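10/17/21

Started at nine and stayed with the simulator all day. The real arm is still in its crate waiting for the base plate, so the gripper comparison has to carry on in software until that turns up.

Two grippers left on the list. The Bullov is a plain two-finger parallel type, and the Blomqvist has three fingers that close together. I dropped the suction cup in June after it failed on anything curved. Both are on the same mobile base with the same arm model, and both are being driven by the Gavimico controller with its default gains. I changed the gains last week for the Bullov only and then couldn't compare anything, so I put them back.

Morning was the small objects. I ran 50 grasps with each gripper on the mug and the same again on the block. The Bullov was quicker to close and let go cleanly. The Blomqvist held better when the approach was a few degrees out, but it knocked the mug over more often on the way in. I have written the numbers in the spreadsheet and won't copy them here.

After lunch I moved on to the camera. This matters more than I thought it would. With the camera on the wrist the view is good up close and useless for finding the way into a room. With it on the mast it is the other way about. The Prirura camera model can be set for either, so I set up both and saved them as separate files. The mast view is the one I used for the rest of the day. I had it tilted down too far to begin with and spent half an hour getting floor and not much else. Raised it a bit and that was better.

The test for the afternoon was the two-room map. The robot has to find the chest, get to it and take hold of the lid. The chest has a domed lid, which I picked on purpose, as flat lids are too easy for the parallel fingers. It sits in the corner against the brick wall, so there is no coming at it from behind.

First batch went badly. The planner kept bringing the base in too close to the wall and the elbow had nowhere to go. I increased the clearance and ran it again overnight-style with the display off, 413 runs in all, split between the two grippers. It got through them before tea. The Blomqvist was ahead on the lid, as I expected. Two of its fingers can sit over the curve while the third comes in from the front. The Bullov slides off unless it meets the edge square on.

One odd thing. At run 489 of the day's log the controller stopped answering for up to four seconds and then caught up as if nothing had happened. I can't make it do it again. I've kept the log and will look at the timings tomorrow - it may only be the computer doing something else.

Also need to sort out the shadows. The detector took a dark patch of floor for an object twice. I could turn shadows off, but the real room will have them, so I would sooner leave them on and fix the detector.

Tomorrow: same map with the wrist camera, then start on the drawer handles. Must ring about the base plate.

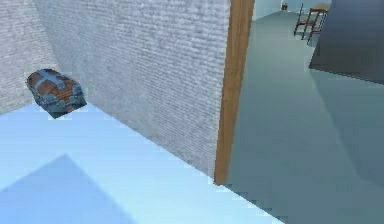

Two-room map, chest in the corner by the brick wall, table and chair in the far room.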